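Archive > Lists > sketville-woodturning > Thread

Index Thread Previous Next Reply

Last updated: Sunday

Subject: Re: Peg angle and glue failure

> We lost 194 joints out of the last batch of 1,000, all on the
> Pavlović pattern. The pegs twist loose in the post. Is the bore
> too shallow, or is it the glue?

Probably the bore, but check moisture first. Dowel stock that arrives dry and sits in a damp shop swells across the grain. It goes in tight, then shrinks once the heating is on in November.
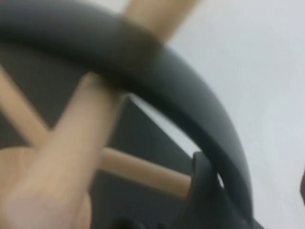

I would also stop sanding the peg ends before assembly. Sanding takes the dowel under size and leaves it slightly tapered, so the glue ends up bridging a gap. PVA does that badly. Cut to length, break the edge with a knife and leave the rest alone.

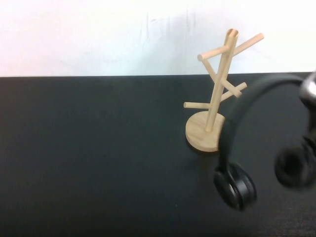 Bore depth on an angled joint should be measured along the short side of the hole. Most people measure down the center line and lose several millimeters of bearing. On a slender round post with four pegs set at different heights and angles, like this one, every hole needs its own stop setting. Vilar sells a tilting cradle for this - the Platora jig only handles square stock.

Try a short run with deeper bores and the same glue. If the failures continue, change the glue next, and only the glue.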